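Old Dell from the Turkstead library sale, worth saving?
Desktops and Towers > Repair and Upgrades

menziesroad
Hi all, long-time reader, and I finally have a reason to post. I picked up an old Dell tower at the Turkstead library sale back in August for 5 dollars and it has been sitting under my sewing table ever since, making me feel guilty. My plan is to turn it into a homework machine for my granddaughter, who mostly needs to type reports and look things up. It powers on, the fan roars for a bit, and then it settles down and takes forever to get anywhere. Do I put money into it, or thank it for its service and move on?

alleycat_nolham
Welcome! I love these old Dells, they're so pleasant to work on. Before you spend anything, put in a solid state drive (even a small used one) and see how it feels. My brother-in-law had one he swore was dying and the new drive made it a different computer. Then look at memory. If there's an open slot, fill it.

grumblebox
I'm going to be the wet blanket, sorry. By the time you've bought a drive and memory you're halfway to a refurbished machine that's years newer and sips power. I've seen people sink 97 dollars into a tower like that and then the power supply goes. For a kid's schoolwork I'd want something that gets current updates.

alleycat_nolham
Fair on the updates, but who's spending 97 dollars? Used memory for these is next to nothing, and you can put Linux on it. I don't think we should be telling people to toss a machine that runs.

Fuad Kumsa
I'm somewhere between you two. A fan that roars at startup doesn't worry me much if it quiets down after, but I'd still take the heatsink off, wipe away the old paste and put on a fresh dab. Unplug it first, and hold the power button a few seconds once it's unplugged. When you open the socket, the wire lever has some spring to it, so keep a finger on it as you let it up. And leave the processor where it is unless you're swapping it, please! I bent a pin years ago and I still think about it.

menziesroad
You're all so kind, even the wet blanket. Heatsink is off and the processor is staying put, Fuad, I promise. There's a blue stick of memory in there and a black slot right beside it, so Alley, I guess I'm shopping for memory tonight.
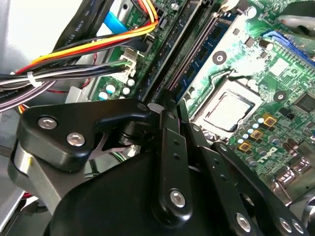

Memory and processor, heatsink off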